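Delyth Llewellyn is a Canadian stage director, dramaturge and occasional playwright, best known for her long and happy association with the Corari Theatre Company and for her fondness for very large casts in very small rooms.

Early life and training
Llewellyn grew up above her parents' dry-cleaning shop and first appeared on stage at 14, in a school pageant she has described, with great affection, as endless. She trained as an actor before moving to directing under the guidance of Godfrey Nyaga, whose rehearsal methods (long table reads, plenty of singing) she has kept up ever since.

Career
Her first full production for Corari was Urio, a family drama by Neema Rugemalira, which played for 31 performances in an 80-seat hall and was brought back the following December by popular demand. She followed it with The Irel Letters, starring Subira Rotich as a retired lighthouse keeper, and the warmly received kitchen comedy Nitham.
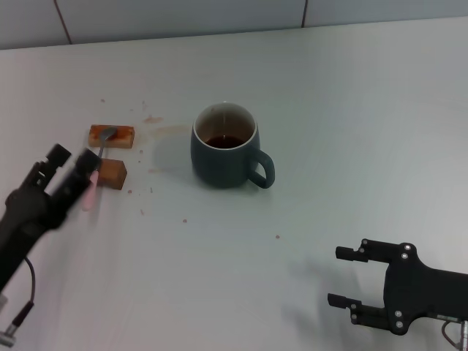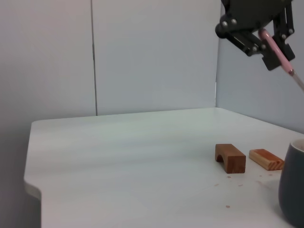 Llewellyn has since directed the touring version of Nitham, with Idrisa Bakilana taking over the leading role, and has adapted the play for radio. A revised Urio, with new songs and a good deal more dancing, is planned for a 132-seat theatre in October 2026, with most of the original company returning.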